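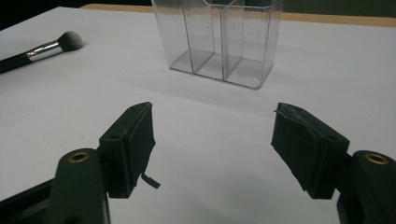
A make-up brush and a clear organiser on a white tabletop.

January
By the Doneo press office

Doneo opens strength training gym with beginners' floor in former Heretti showroom

Doneo has opened its second gym, in the former Heretti furniture showroom next to the bus station. The new site is given over to strength training and has a separate floor for people who have never lifted weights before.

The building has 1,190 square metres of usable space on two levels. The ground floor holds the racks, lifting platforms, benches and a full run of dumbbells. The upper floor is for beginners and has lighter bars, cable machines, low boxes and an open matted area for floor work. Members can use both floors at any time, but coaches will be on the upper floor throughout opening hours.

Doneo decided on the layout after asking members at its first gym what had put them off lifting when they joined. The most common answer was not knowing how to set up a rack or how much weight to start with. Several people also said they had stayed on the treadmills for months before trying anything else.

New members will be offered a starter course called Fimatden. It covers the squat, the deadlift, the overhead press, the bench press and the row, and begins with an empty bar or a broom handle where that suits the person better. Each session lasts an hour and is taught in a small group. The course is included in the price of membership and can be repeated without charge. People who already lift can skip it, though they will need to show a coach that they can use the safety bars on the racks correctly.

Doneo has set aside 100 places on the first Fimatden course for people who live within walking distance of the building. These places come with a month's free membership and there is no contract at the end of it. Applications can be made at the front desk or through the Doneo website.

The conversion was carried out by Ó Dálaigh, a building firm that has worked on several sports halls in the area. The old shop floor could not take dropped weights, so the ground level was dug out and relaid with a thicker slab. Rubber tiles were fitted on top, and the lifting platforms sit on a further layer to cut down on noise and vibration - a condition of the planning permission, as there are flats on the other side of the rear wall. Deadlifts from the platforms will not be allowed after 9pm.

The showroom's goods lift has been kept and now serves both floors for members who cannot use the stairs. There are step-free changing rooms on each level, and two of the benches downstairs are wide enough to transfer on to from a wheelchair.

The gym has 3,000 kilograms of plates in total, part of it moved over from the first site, which has been short of space since it added a second studio. Classes at the first site carry on as before. Members there can use the new gym at no extra cost until the end of their current membership year, after which a joint membership will be available.

Opening hours are 6am to 10pm. Car parking is limited to the bays at the front of the building, and cycle racks have been put in along the side entrance. Members should bring a towel and a padlock for the lockers. Chalk may be used on the platforms only.

Membership prices, the Fimatden timetable and an application form for the local places are on the Doneo website. Printed copies can be collected from the front desk of either gym.

Press visits can be arranged through the Doneo press office. Filming and photography on the gym floor must be booked beforehand and will be limited to the early afternoon.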